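Infusion pump drug libraries: keeping the ward copy in step with the master

Reprinted from the device safety pages of the Restent newsletter, 7 March 2024

Most hospitals that use smart infusion pumps keep a master drug library on a server and send copies of it to the pumps. The library holds the name of each drug, the permitted concentrations, the usual dose range and the limits at which the pump will warn or refuse. When a limit changes on the server, the change has no effect at the bedside until the pump has taken the new copy. The delay between the two is the subject of this item.

At the Nakden site, the pharmacy and medical engineering teams compared the library version on each pump with the version on the server. The check covered 1028 pumps. Of these, 682 held the current version. The other pumps held an older one, and a small group had missed several releases in a row. The oldest copies were found on pumps kept in store cupboards, on transfer trolleys and in theatre recovery, where a pump may be used for a short time and then switched off again.

The way an update is delivered explains much of this. On the pumps in use at Nakden, a new library is sent over the wireless network and held in memory as a pending file. The pump does not apply the file while an infusion is running. It applies it at the next power cycle, and only if the user confirms that the pump is being set up for a new patient. A pump that is switched off before the download is complete discards the part it has received and starts again the next time it finds the network. A pump that is switched on, programmed as a continuation of the same patient and then switched off will carry the pending file for as long as that pattern goes on.

Three conditions therefore have to be met: the pump must be on, it must be in range of the network for long enough, and it must be restarted as a new patient. Staff in most clinical areas were familiar with the first. Fewer knew that the answer to the new patient prompt had any bearing on the library.

The version check was run from the Plistero server software, which lists the last reported version for each pump. The word "last" needs care. A pump that has not been in contact since January is shown with the version it held in January, in the same column and the same type as a pump that reported this morning. The contact date is in a separate column, which is hidden in the default view. Sites that use this report should turn the column on and sort by it before drawing any figures from the list.

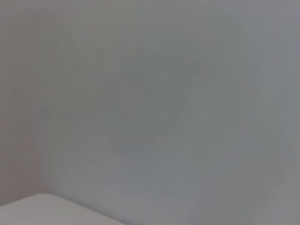
How long should a pump be left switched on to take a new library?

Four hours on mains power, within range of the wireless network, was enough for every pump tested at Nakden. The download itself is much shorter, but the pumps contact the server at intervals and are queued when many of them ask at once. The pump must then be restarted, with the new patient prompt accepted, before the version number will change.

Version control also matters for the order sets used by prescribers. If a concentration is withdrawn from the library but remains in the electronic prescribing system, the nurse will find a prescription that cannot be matched to an entry on the pump. The usual response is to choose the nearest entry or to run the pump in basic mode, without limits. Both remove the protection that the library was bought to provide. The reverse case, where the prescribing system has been changed and the pump still holds the old library, is harder to detect. The entry is present, the pump accepts it, and the limits applied are those of the earlier release.

Nakden has since changed its release process. Changes to the library are now grouped and issued on a fixed date, with urgent changes handled separately. The prescribing system is changed after the pump library has been sent and a set proportion of the pumps have confirmed the new version. During the period between the two, withdrawn concentrations stay in the pump library with a note in the entry name. They are removed at the following release. This makes the library slightly longer than it needs to be, and the clinical teams were asked to accept that.

Pumps in storage were dealt with by moving the charging racks. Two of the stores had poor wireless coverage, and one had none at all with the door closed. A signal survey was carried out with the pumps themselves, as the readings from a laptop had been better than those obtained by the pump radios in the same position. Where coverage could not be improved, the rack was moved to a corridor bay and the store kept for stands and giving sets.

Labels were considered and not adopted. A label showing the library version has to be replaced at every release, and a wrong label is likely to be believed. The version number can be read on the pump at start-up, on the second screen, and the user guide for the ward now gives its position and the number to expect. The guide is reissued with each release.

A related point was raised by Vukčević in a letter to these pages, concerning loan pumps. A pump borrowed from another hospital may carry that hospital's library, with the same drug names and different limits. It will not take the local library until it has been registered on the local server, and it will not appear in the version report at all. Loan pumps should be registered, updated and restarted before they leave the equipment library. The same applies to the hospital's own pumps when they come back from loan.

Sites planning a check of their own may wish to record the following for each pump: asset number, library version shown on the pump, library version shown on the server, date of last contact, and where it was found. Differences between the second and third items point to a reporting fault and should be passed to medical engineering – a fresh download will not necessarily correct them.

The next device safety item will cover battery testing on syringe drivers. Letters on this item should reach the Restent office before the next issue goes to press.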